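Surface wiping rules (service robots)

From the Skorovell robot wiki. Last edited 14/10/2022 by İlker Ertürk.

Surface wiping rules, mostly called the Mallo rules after the test desk they were first tried on, are a set of shop practices for robot arms that clean desks, counters and tables. I wrote the first version with Erdal Tuncer, so take my enthusiasm with a grain of salt (I really do love this stuff!). They are house rules and carry no legal weight. If your site has its own safety standard, that one wins every time.

Background

The first draft had 40 rules, and you can guess how well that went. People printed it, pinned it up and stopped reading after the first page. Erdal went through it with a red pen one long weekend and got it down to 14, and that's the version most folks at Skorovell and Fleltwood still work from. There's a shorter card with seven of them for visitors, which I think leaves out too much, but I lost that argument.

Before the arm moves

The desk gets cleared by hand. Cups, pens, phones, paper clips - all of it goes somewhere else, even if the arm is supposed to be able to work around things. Cables on the arm have to run away from the wiping path, and whoever is running the job traces the path with a finger first to check. One person has the stop button and keeps it until the job is over. No swapping halfway through!

Cloth and grip

The cloth should be a strong color that stands out from the surface, so both the camera and the operator can tell where it ends. It must stick out past the fingers on the side that leads the stroke. Bare fingers on a tabletop are the most common fault I get called about, and the scratches don't buff out. A bunched cloth is fine as long as there is fabric under every part of the gripper that presses down. We did try folding it into a neat square each time and gave up on that pretty fast.

Pressing and stroking

Our push limit is 20 newtons, measured at the wrist. Strokes overlap the one before, and they stop short of any edge. Curved edges need their own stop line, drawn to follow the curve, and a straight line taken from the corners won't do. Erdal and I still go back and forth on stroke direction. He likes to drag the dirt toward one side and lift it there, while I'd go in small sections and change cloths more often. The rules allow both, as long as you write down which one you used.
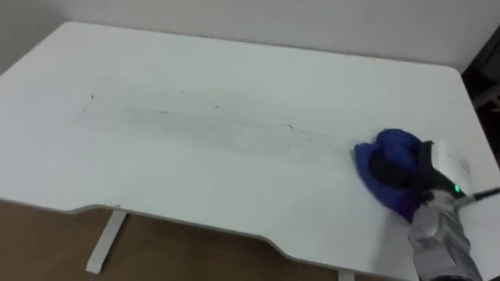
Gripper pressing a blue cloth to a white desk, at the right end of a band of gray smudges.

Judging the result

A surface counts as clean when a person looks at it from two sides and finds no streaks. Faint marks count as marks. The Türkmen addition, which came in later, says the operator can't be the one who judges, and I fought that for a month before I came around to it. If the desk fails, the whole area is done over with a fresh cloth, and the log gets a new line for the second try.

See also: Cloth storage and washing; Stop button duty; Edge maps for curved desks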